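5. Folding and stacking the towels

I do the towels last, once everything else is off the airer and there's a clear bit of table to work on. If you've followed section 4 they should be properly dry by now. If the hems still feel cool, give them another 40 minutes and go and make a tea.

1. Pick the towel up by two corners on the same edge and hold it out in front of you.

2. Pull the corners gently apart until the edge between them is nearly straight. A little sag in the middle is fine, terry is heavy stuff and I've never got it perfectly flat!

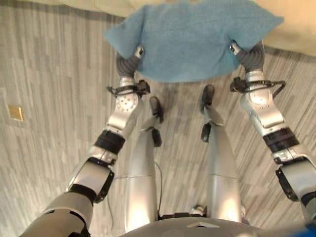
3. Give it one good shake, away from your face (fluff gets everywhere, especially with new towels).

4. Bring the two corners together, run your hand down to the fold and lay the towel on the table.

5. Fold it in half again, then into thirds, so it fits the Beltport shelf with the fold facing out.

Note: bath sheets are too wide for my arms, so I fold those on the bed. Marek Holub rolls his instead, and they do fit — just fewer to a shelf.

Caution: don't tug hard on one corner or hang a towel up by a loose loop. Snip the loop level with the pile and leave the rest alone.

Hand towels go on top of the stack, flannels in the basket. Bedding is in section 6.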